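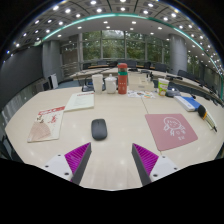

Frequently asked questions: Karam Robotics Club

Print this page | E-mail this page

What does the club do?

We teach robots to handle ordinary things. Members take turns with a hand-held gripper that has a camera on it, and they pick up, move and put down the sort of stuff you'd find on any desk: a mouse, a notebook, a paper cup, a stapler. The recordings go into training a small arm we call Pleditz, which then has a crack at the same jobs on its own. Some days it's brilliant. Some days it shoves a cup halfway across the table and we all cheer anyway!

Do I need to know how to code?

No. Plenty of members join for the hands-on part and pick up a bit of Python along the way (or don't). If you can use a pair of kitchen tongs, you can use the gripper. If you already code, Samer Qaisi will be very pleased to meet you and will have you looking at the labelling scripts before you've put your bag down.

Who can join?

Any student in years 9 to 12. We have 40 members this year, and we can squeeze in a few more after the January break. Younger brothers and sisters are welcome at the open afternoon but can't be signed up yet, sorry.

When do you meet?

Twice a week in term, 3:45 pm to 5:30 pm. Doors open at 3:30 if you want to set up your table first. Please sign in with Dorota Zieliński when you arrive, even if you were there last time and she knows your name perfectly well.

What happens in a normal session?

We start with the task card. It says what has to be moved and where it has to end up, for example "mouse onto mouse pad" or "pen beside booklet". You work in pairs, one on the gripper and one on the log sheet, and swap after 30 runs. The last part of the session is for watching the runs back, and it's my favourite bit by far. You notice how much your own hand does without asking you!

Why so many everyday objects? Why not blocks?

We do begin with blocks in the first couple of weeks. They're easy, though, and they all behave the same way. A mouse is smooth and rounded, a notebook lies flat and is a real pain to get hold of, and a tall bottle tips if you come in too low. Clutter is good practice too, so we leave other things on the table while you work around them.

Why do the fingers have ribbed pads?

For grip. Our first set was plain and slippery objects kept getting away from us. Tala Sabbagh tried a few rib patterns on scrap pieces and the diagonal one held best in our tests. If a pad starts to peel, tell someone and don't glue it yourself. (We've had glue on the hinge. Once was enough.)

How many runs make a full set?

A set is 70 good runs of one task. Runs where you drop the object still get logged, just mark them D on the sheet. Please don't delete them! Mwangi Athumani uses the drops to work out where Pleditz is likely to go wrong.

Can I bring in my own objects?

Yes please. Nothing sharp, nothing breakable that you'd be sad about, and no open drinks. Put your name on the bottom.

What is the Sidix Challenge?

It's our end-of-year competition against the club from Zuseck College. Each team gets a table neither side has seen before and a list of jobs for its arm. You're allowed 2 practice rounds and then it counts. We lost last year by one dropped marker and had a fantastic time. Everyone who has finished at least one full set can be on the team, including first-years.

Does it cost anything?

There's no joining fee. Team shirts for the Challenge are extra and you don't have to get one, although the colour is very good this year.

Will my face or voice be in the recordings?

The camera points at the gripper and the table, but other people can end up in view. We need a signed permission form before you record, and we mute the sound on every file. If you'd like a clip taken out, write the clip number on a slip and give it to Karim Twal. No explanation needed.

I missed the first few weeks. Is it too late?

Not at all. Come along and we'll pair you with someone who's done a set or two. You'll be logging runs by the end of your first afternoon.

Print this page | E-mail this page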